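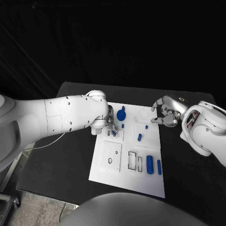
Qui sommes-nous ?

Gustonia est née dans l'arrière-boutique d'Ekrem Saraç, à Flurthorpe, entre une scie à découper et une pile de boîtes à chaussures remplies de chevilles. Ekrem fabriquait alors des planches à encastrer pour l'école du quartier, le soir, après sa journée, et il les portait lui-même sous le bras, emballées dans de vieux draps. Emiliano Becerra enseignait dans cette école. Il lui rendait les planches avec des remarques au crayon : une fente trop serrée, une cheville trop courte, un cercle qu'on confondait avec son voisin. Ils ont fini par s'associer, et nous voilà aujourd'hui 9 à l'atelier, sans compter le chat.

Notre métier, ce sont les planches d'assemblage : des supports sur lesquels on pose, on enfile, on glisse et on emboîte. Des engrenages, des chevilles de toutes tailles, des plaques à fente, des contours où chaque pièce retrouve sa place. Nous aimons les fonds clairs et les pièces de couleur franche, que l'œil repère vite, et nous passons un temps fou (certains clients nous taquinent là-dessus) à régler le jeu entre une pièce et son logement. Trop lâche, on s'ennuie - trop juste, on s'énerve !

Le catalogue compte maintenant 92 modèles. La série Skunis, avec ses petites pièces, demande de la patience et une main sûre ; la série Ersoy, plus généreuse, convient bien pour commencer. Toutes les pièces se rachètent à l'unité, même celles des modèles anciens, et nous gardons pour cela des tiroirs entiers qu'Ekrem est seul à savoir ranger.

L'atelier se visite en septembre, sur simple demande. On y boit du café un peu fort, on essaie les prototypes et on repart souvent avec une cheville oubliée au fond d'une poche. Si c'est votre cas, gardez-la, ou renvoyez-la nous avec un petit mot - Emiliano les affiche tous au-dessus de l'établi.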